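We use cookies to keep you logged in and to count visits. Accept all | Settings

Gumomside Forum > Daily Life > Feet, Shoes and Floors

Topic: Clogs for standing work, good or bad for the heel?
11 replies · 179 views

edgars_g wrote:
Hello all. I work in a bakery, standing from 4 in the morning until noon, on tile. In June my left heel began to hurt, mostly with the first steps after I sit down. My colleague told me to buy rubber clogs and I did. After 5 weeks the heel is better but now the front of my foot is tired, as if the toes are working all day. I would like to know if other people had this, and if it goes away.

I wear a normal size 43 and I bought 43. Maybe this was the mistake.
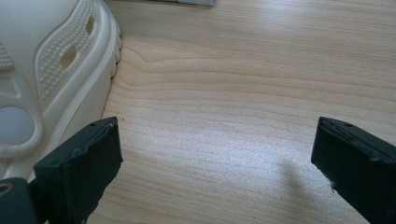
One of the pair, with the rows of small bumps.

They are easy to wash, this I like very much. Flour goes everywhere and with my old leather shoes I needed a brush every evening.

Edgars Grīnberga

Like (5) · Reply

pretov_kitchen wrote:
Tired toes means the shoe is too loose. You are holding it on with your toes at each step. Go one size down or wear a thicker sock. I made the same mistake for a whole winter.

Like (11) · Reply

manaia.h wrote:
I don't agree with one size down. If you do that, the toes touch the front when you walk down stairs, and then you have a new problem. Try the thick sock first, it costs nothing. Also look if your model is sold with a strap for the back. With a strap my toes became quiet in a few days.

And please do not wear only one kind of shoe for eight hours. I change in the middle of the shift and my knees are thankful.

Like · Reply

rastogi77 wrote:
Sorry, but clogs are for the garden and for the beach. For heel pain you need a closed shoe with laces and a proper insole. I sold shoes for many years and I saw the same story each time: the customer buys something soft, for one month he is happy, then he comes back.

Like · Reply

edgars_g wrote:
@rastogi77 I understand, but half of the hospital where my sister works wears clogs, and they also stand all day. Are they all wrong?

@manaia.h I will try the sock. About changing in the middle of the shift, this is my other question. At home I keep the shoes on a small rack with two shelves, metal with gray mesh, and I was thinking to take one like it to the bakery.

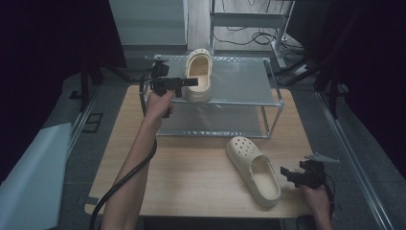
We have only a narrow corridor by the lockers, and my boss does not like anything on the floor there. If it must hang on the wall, then I need to ask for permission to drill — and this can take until Christmas.

Like · Reply

rastogi77 wrote:
Not all wrong. But ask your sister how many of them have an insole inside. I still say laces.

Like · Reply

pretov_kitchen wrote:
For the corridor, we use hooks over the locker door. No drilling. Clogs hang well if there is a strap, so one more reason for manaia's advice, even if I still think he should go down a size.

Like · Reply

edgars_g wrote:
Thank you. I bought thick socks today and I ordered insoles too, so rastogi can be a little bit happy. On Wednesday I have a long shift and I will write here how the toes are.

Like · Reply

Share this topic (5)

Recent topics
Felt slippers on heated floor
Does anyone repair Gokent soles?
Salt stains on suede, what works
Best mat for standing at the sink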